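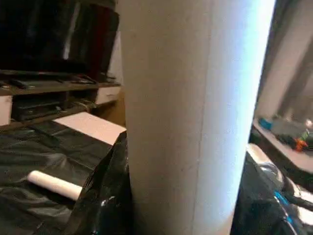

Close view from the wrist of one arm, with a white cylindrical part directly ahead of the lens.

Viris releases Nemley 3, planning software for two-armed assembly

Viris has released Nemley 3, the new version of its planning and perception software for robots that work with two arms. The release is available to existing licence holders from November.

Earlier versions planned each arm separately and checked for collisions afterwards. Nemley 3 treats both arms and the part between them as a single problem, so that one gripper can steady a workpiece while the other brings a second part to it. When a held part fills most of a wrist camera's view, the planner gives more weight to the head camera and to the last reliable estimate of the part's position.

Development centred on flat-pack furniture, where parts are often plain white, nearly identical and short of visual detail. In trials run with the integrator Okabe, the median time to plan a leg insertion fell from 33 seconds to 13. Recovery after a failed grasp now takes about 10 seconds and no longer requires an operator to restart the task.

"Long, smooth parts are difficult for any vision system, and they become more difficult once a gripper is holding them at an angle," said Chia-hao Yang, head of motion planning at Viris. "We wanted the software to keep working from what it already knows about the part."

The right arm holds a white leg at its connector on the corner of the frame, with the left gripper against the frame's inner rim.

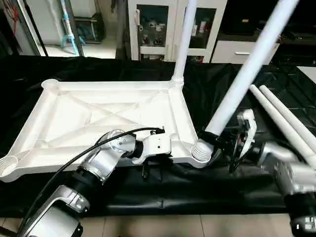
Availability and support

Nemley 3 is supplied with updated drivers and a revised calibration tool. Task files made with the previous version can be imported without changes. The Tukby simulation package, sold separately, will support the new planner in its next update.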